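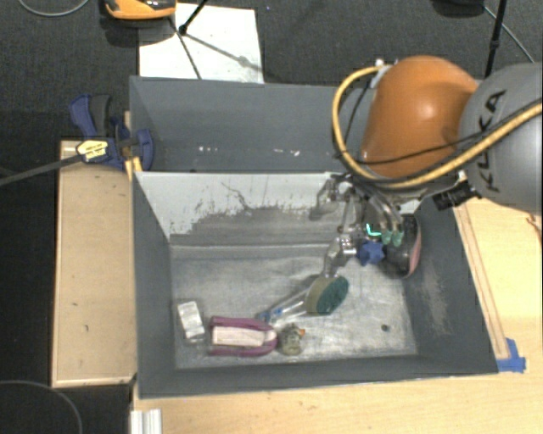 How Brushes Work

You probably used a brush before breakfast. Most homes have one for teeth, one for hair, one for the kitchen sink, and one for the toilet. There may be a broom in the closet too, and a broom is just a brush with a long handle.

What is a brush made of?

A brush has two main parts. The part you hold is the handle, sometimes joined to a flat block called the back or the head. The part that does the work is the bristles. Bristles are thin, springy pieces of hair, plant fiber, plastic, or wire. They are usually grouped in small bunches called tufts, and each tuft sits in its own hole.

Why not just use a cloth?

A cloth is good for wiping a smooth surface such as a window. It slides over the top and picks up what is lying there. Many things are not smooth, though. A potato has little dents, a tile floor has lines between the tiles, and your teeth have grooves in them. A cloth passes right over those places. The tip of a bristle is narrow enough to go in.

Bristles also bend. When you push a brush along, each bristle bends a little and then springs back straight, and that flick helps knock dirt loose. If you press too hard, the bristles lie flat. Then you are rubbing with their sides, and the tips hardly touch the dirt. This is one reason dentists tell people to brush gently.

Stiff or soft?

The right bristle depends on the job. Short, thick bristles are stiff. They are used for scrubbing floors and muddy boots. Long, thin bristles are soft. They are used for dusting, for painting, and for babies' hair. A stiff brush can scratch a soft surface, so do not use a floor brush on a car or a wooden table.

You can test this at home with an old toothbrush. Run your thumb across the bristles and feel how they bend. Now pinch the bristles halfway down, so only the ends stick out, and touch the ends again. They feel much stiffer. The bristles are still the same thickness, but the part that can bend is shorter.

Where do bristles come from?

For a very long time all bristles came from animals and plants. Hog hair is stiff and strong, and people in China were making toothbrushes with it more than 500 years ago. Horsehair is softer. Coconut husks give a brown fiber called coir, which is still used for doormats and brushes. Some brooms are made from broomcorn, a tall plant related to the grain sorghum.

In 1938 the first toothbrushes with nylon bristles went on sale. Nylon is a kind of plastic. It dries faster than hair and can be made in any thickness. Most toothbrushes today have nylon bristles.

A museum full of brushes

The Stakby Brush Museum has 2,193 brushes in its collection. The smallest is used for painting the faces of dolls. The widest was made for sweeping a dance hall and needed 2 people to push it. Yanling Lei, who looks after the collection, once pulled the tufts from a worn-out floor brush to see how it was made. She found 381 holes, and every one had been filled by hand.

Looking after a brush

Rinse a brush when you have finished with it, and shake out the water. Stand it up or hang it so that air can reach the bristles. A brush left sitting on its bristles will bend out of shape. Hairbrushes need the old hair pulled out first, and a comb is handy for that.

Change your toothbrush every three or four months, or sooner if the bristles are spread out at the sides.

Words to know

Bristle: a short, springy hair or fiber
Tuft: a bunch of bristles set in one hole
Fiber: a long, thin thread from a plant, an animal, or a factory
Coir: fiber from the outside of a coconut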